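Glue or screws for plastic housings?

teodor_eklund
2024-07-04
Hello all. Teodor Eklund, from Urnholm. I repair small plastic housings at home and I want to stop using superglue. In May I closed 13 covers with it and four opened again. Each cover has round collars inside, and I would like to put screws there. Is it a good idea, or will the plastic crack?
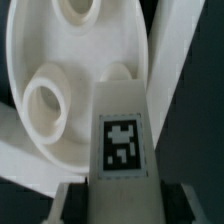 My screws are the coarse type, made for plastic. I have a bag of 200, so I can spoil a few.

mekach_fan
Screws, always. Glue is for people who never open the thing again. Drill a pilot hole first, by hand.

Cledell90
I do not agree. A screw puts all the force on one small place. I have seen many collars split after one winter. Two-part epoxy, 90 minutes under a clamp, finished.

mekach_fan
They split when people turn too hard. Stop when the head touches.
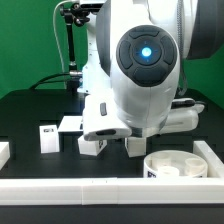
Can the same hole be used again after the screw is taken out?
Turn the screw backward until it drops into the old thread, then tighten it slowly; a hole treated in this way can be used several times.

Cledell90
Several times, maybe. I still prefer my epoxy.

teodor_eklund
Thank you both. I will try screws on two covers and epoxy on two others, and write again when I have some results.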